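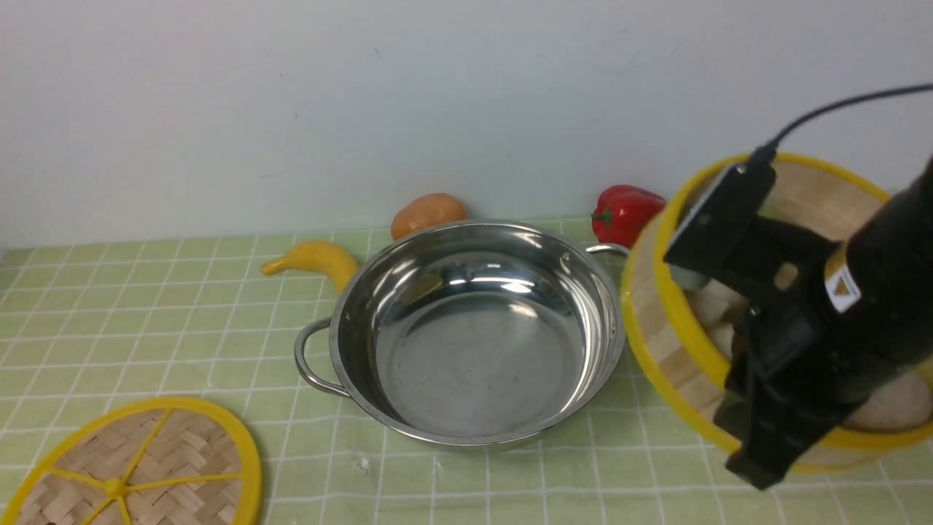 Unit 5: Heat Transfer in Everyday Cooking

Handout for HSCI 203, Food and Household Science
Apr 22, 2024

Reading before class: the course packet section on conduction and convection. Bring a calculator and the lab sheet.

1. Terms

Heat is energy that moves from a warmer body to a cooler one. Temperature is a measure of how hot a body is. The two are often confused. A cup of boiling water and a full kettle of boiling water are at the same temperature, but the kettle holds more energy and takes longer to cool.

Specific heat is the energy needed to raise one gram of a substance by one degree Celsius. For liquid water it is 4.18 joules. For most steels it is close to 0.5 joules. Water is slow to warm up and slow to cool down compared with the metal that holds it.

2. Conduction

Conduction is heat moving through a material by direct contact. Metals conduct well, but they differ a great deal. Copper conducts best of the common cookware metals, then aluminum, then cast iron. Stainless steel conducts poorly for a metal. A thin steel base over a small burner gets a hot spot in the middle, and thick sauces scorch there first.

Makers deal with this by bonding a layer of aluminum or copper to the base. You can't always tell from the inside of a pot whether it has such a layer. Check the underside or the paperwork.

Loop handles on steel pots warm up more slowly than the body. Use a dry cloth to lift them. A wet cloth conducts heat to your hand much faster than a dry one.

3. Convection

Convection is heat carried by a moving liquid or gas. Water at the bottom of a pot warms, expands a little, and rises. Cooler water sinks and takes its place. Thin soups circulate this way without help. Porridge and tomato sauce are too thick to circulate well and have to be stirred.

4. Radiation

All surfaces give off radiant heat. Dull, dark surfaces give off and absorb more than shiny ones at the same temperature. Polished steel reflects most of the radiant heat that reaches it, so a shiny baking pan browns a crust less than a dark one does.

5. Worked problem

We want to heat 2000 g of water from 20 °C to 100 °C. Ignore the pot and any losses to the room.

Energy = mass x specific heat x change in temperature
Energy = 2000 x 4.18 x 80
Energy = 668,800 joules, or 668.8 kJ

If a burner delivers 1 kJ per second to the water, the time is 668.8 seconds, a little over 11 minutes. Real times are longer. Some heat goes into the pot, some goes into the air, and some leaves with the steam. A lid cuts the last of these.

6. Boiling and simmering

At sea level water boils at 100 °C. Turning up the burner after that makes more steam but doesn't make the water hotter. Potatoes in a hard boil cook no faster than potatoes in a gentle one, though they break up more. At higher elevations the boiling point drops and cooking times for beans and pasta go up.

Homework

a. Repeat the worked problem for 500 g of water starting at 10 °C.
b. Work out the energy needed to heat an 800 g steel pot from 20 °C to 100 °C. Compare it with the answer in section 5.
c. Explain in two or three sentences why a thick sauce burns at the bottom when a thin soup does not.

Show units on every line. Unit 6 covers refrigeration and safe cooling of leftovers.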